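Why Did the Robot Drop the Cup?

A robot fault explained for readers ages 8 to 11
By Rongrong Xiao
August 22, 2024

A robot arm has one main job: move a thing from one place to another. Most of the time it does this well. Sometimes it drops the thing. When that happens, engineers want to know the cause before the arm runs again.

This page explains one fault that happened in a robot program called Drirska. The fault is called grip loss.

What the robot was supposed to do

The Drirska program controls an arm that tidies tables. It picks up a cup, carries it to a tray, and puts it down. The program was first tested in a simulator. A simulator is a computer program that copies the real world using math. A cup in a simulator has a shape, a weight, and a surface, but it is made of numbers. If it falls, there is nothing to sweep up.

In April the Drirska team ran the cup job 80 times in the simulator. The arm dropped the cup 18 times. All 18 drops happened while the cup was being carried. None happened during the pickup.

How a gripper holds on

Two things keep a cup in a gripper. The first is squeeze force, which is how hard the fingers press. The second is friction. Friction is the force that stops two surfaces from sliding past each other. A rubber sole on a dry sidewalk has a lot of friction. A sock on a smooth floor has very little.

More squeeze gives more friction. But too much squeeze can crack a cup, so the program has to choose a number in between.

The weight of the cup pulls it down. If friction is stronger than that pull, the cup stays put. If it is weaker, the cup slides.

There is a third part, and this is the one the team had missed. When an arm speeds up or slows down quickly, the cup tries to keep doing what it was doing before. You can feel the same thing in a car when the driver brakes hard. Your body keeps going forward and the seat belt holds you back. For a cup in a gripper, the fingers are the seat belt.

What went wrong

The team looked at the records from the simulator. A record like this is called a log. It lists where the arm was, how fast it moved, and how hard the fingers pressed at each moment.

The log showed that the squeeze force was set for a cup that was standing still. It was enough to lift the cup slowly. It was not enough when the arm swung toward the tray and then stopped short. In each of the 18 drops, the cup began to slide at the sudden stop.

A second problem made it worse. The program checked the grip one time only, right after the fingers closed. After that it assumed the cup was still there. In 11 of the drops the arm went on to the tray, opened its empty fingers, and reported that the job was done.

Engineers call this a silent failure. The machine makes a mistake and gives no warning. A silent failure is more serious than a loud one, as people nearby may trust the machine when they should not.

How it was fixed

The team made three changes.

The arm now starts and stops more gently. The trip takes longer.

The squeeze force now depends on speed. When the arm moves faster, the fingers press harder, up to a limit that is safe for the cup.

The program now checks the grip during the whole trip. If the fingers close further than they should, the cup has probably slipped. The arm stops and shows an error message.

The 80 runs were then repeated with the new settings. The cup slipped in 8 of them. All 8 times the arm stopped and reported the slip. The team is still working on those.
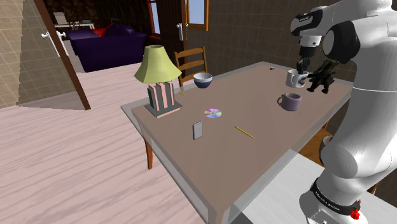

Can a robot feel that a cup is slipping?

It can measure a slip, if it has the right sensors. Some grippers have sensors that record how far apart the fingers are. Others have pads that detect pressure or small movements against the fingertips. The computer compares these numbers with the numbers it expects, and a difference can mean the cup is sliding. The robot does not feel this the way your hand does.

Moving around other objects

A table with many things on it makes the job harder. A mug may be right next to a figurine, and there may be a lamp, a bowl, or a pencil to keep clear of. If a held mug slides even a little, it hangs lower than the program thinks it does. It can then bump something the arm was planning to pass over. For this reason the arm lifts the mug and checks the grip again before it travels sideways.

Safety rules near a real robot arm

Stay outside the marked area when the arm has power, even if it is not moving. An arm that looks still may be waiting for its next instruction.

Do not reach in to catch something the arm has dropped. Tell the adult in charge.

Find out where the emergency stop button is before the arm is switched on.

Words to know

Friction — the force that stops surfaces from sliding past each other.
Gripper — the part of a robot arm that holds things.
Log — a list of what a machine did and when.
Silent failure — a mistake that a machine does not report.
Simulator — a computer program that copies how real things behave.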